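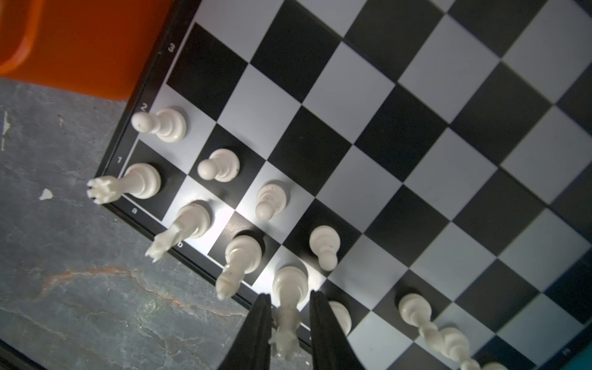

Page last changed: Monday, 4:12 p.m.

Droscombe Downtown and Neighborhoods Board
Minutes of the February regular meeting

Present: Ingegerd Lindholm (chair), Tianyou Peng, Anqi Shen, Suqin Wei
Absent: Hanyu Duan (sent written comments, see item 4)
Location: Upstairs meeting room, Turivell Branch Library

Meeting called to order at 6:30 p.m.

1. Minutes of the previous meeting
Suqin Wei asked that the spelling of Meng Street be corrected in item 5, where it appeared as Ming. With that change the minutes were approved, all in favor.

2. Public comment
A resident of Turivell Avenue said that trucks serving the new apartments are still parking across the bike lane in the mornings. She has reported it twice by phone. The chair asked staff to pass the complaint to the parking office and to write back to the resident.

The owner of a shoe repair shop on Meng Street asked when the sidewalk in front of his door will be replaced. Staff said the block is in the second part of the contract and work should start once the gas company is out of the trench. He asked for notice in writing before his entrance is closed. Staff agreed.

3. Upper-floor housing on Meng Street
Anqi Shen gave the report. The study area runs from the rail bridge to the old Flokinum building. The survey of upper floors is finished. It found 927 rooms that were once offices or storage and are not in use now. Many of them have only one stair, and the present code does not allow them to be rented as apartments without a second way out.

Two owners have asked whether they could share a rear stair between their buildings. The fire marshal's office has said it will look at a drawing but will not give an opinion before then. Tianyou Peng asked who would pay for the drawing. Anqi Shen said the owners would split it, and that the facade fund cannot be used for interior or rear work.

Suqin Wei said the board should be careful about promising any number of apartments in public. She would like the report to give the room count only. Ingegerd Lindholm agreed. The draft will be changed on page 6 and sent around again.

Motion by Peng, second by Wei, to accept the survey and forward it to the planning department with the change noted. Passed, 4 to 0.

4. Curb parking and the Flokinum lot
Staff handed out the parking counts. The downtown district has 1,258 public spaces, counting the curb and the city lots. The Flokinum lot is the least used of the city lots on weekday evenings.

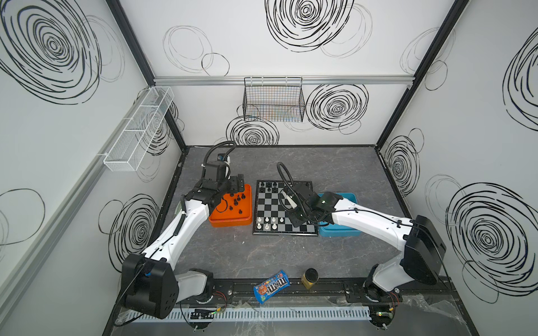 Tianyou Peng said the low evening use is mostly a matter of lighting and the missing crosswalk at the north end. People who work on Meng Street have told him they would park there if they could cross at the corner. He does not support selling any part of the lot until the crosswalk is in.

Hanyu Duan's written comments were read by the chair. He favors offering the east half of the lot for housing and keeping the west half as parking. He also asks that the bus shelter stay where it is.

Anqi Shen asked whether the sewer line under the lot would limit where a building could go. Staff did not have the map at the meeting and will bring it next time.

No vote was taken. The item was held over to the next meeting.

5. Trees and benches
The street trees ordered for Turivell Avenue are delayed at the nursery. Staff will plant in the fall if they do not arrive before the hot weather. Suqin Wei reported that 2 benches near the library entrance have broken slats. Public works has the parts.

6. Other business
The chair reminded members that disclosure forms are due at the clerk's office. Tianyou Peng asked for the agenda packet to be sent earlier, as the parking counts arrived the afternoon of the meeting. Staff will try to send it the week before.

Action items
Staff: letter to resident on bike lane complaint; written notice to shop owner; sewer map for Flokinum lot
Shen: revised survey report
Peng: notes on crosswalk location to the traffic engineer

Motion to adjourn by Shen, second by Peng. Passed. Adjourned at 8:05 p.m.

Minutes taken by board staff.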